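Planner treats my toy basket as one solid block, how do I get grasps inside it?

Posted by nonder_bench in Motion planning and perception

Hello all, and apologies in advance for the length. I'm running a pick and sort task with a single arm, an overhead depth camera and the Imodix planner. Every item in the basket is meant to be lifted out in turn. The trouble is that the octomap fills in the whole basket, walls, contents and all, so almost every grasp pose comes back as "goal in collision". Out of 1,434 candidates last night, 26 survived, and those were nearly all for whatever was sitting highest in the pile. The mesh sides seem to make it worse, as the depth readings there are full of holes one moment and solid the next. I've tried a finer voxel size and it only made planning slower. Is there a sensible way of doing this without switching collision checking off altogether?

Szewczyk

Welcome! We had very much the same headache, so do take heart. What worked for us was to stop asking the octomap to represent the basket at all. Measure it, add it to the planning scene as five thin boxes (four walls and a floor), and crop the point cloud inside that volume before it reaches the octomap. The contents then go to your segmentation node alone, and you can allow contact between the fingers and the chosen item only.

Look at how a mixed basket is really filled and you'll see why the voxels merge. The spiky rubber balls, the little foam cube and the baseball all sit close together, and a towel hangs over the rim at one corner, so from overhead the rim there simply isn't visible to the camera.

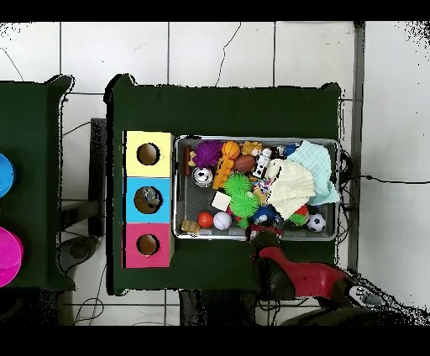
Steps, in the order I'd do them

1. Fit the rim from the corners you can see and fix the basket pose from that. Don't refit on every cycle or the walls will wander.

2. Pad the walls by 3 mm and no more. We began with far too much and shut ourselves out of the corners.

3. Approach straight down for anything near a wall, and let the sampler tilt the wrist only towards the middle.

4. Give cloth its own class. A towel segmented as a rigid object produces some truly dreadful grasps, bless it.

5. Clear and rebuild the segmentation after each pick.

Do post your numbers once you've had a go, I'd love to hear how you get on!

Fultirport

Just turn off the octomap and go slowly. Works for me.

gridlines_and_tea

I agree with Szewczyk about the boxes, and would add one small thing. Check your timestamps before you change anything else. Our cloud was arriving 100 ms behind the joint states, so the self filter was missing the gripper and leaving a ghost of the fingers just over the basket. We lost a good week of June to that, blaming the planner the whole time. Show the filtered cloud in your viewer while you jog the arm slowly over the rim, and if you see a smear following the fingers, sort that out first.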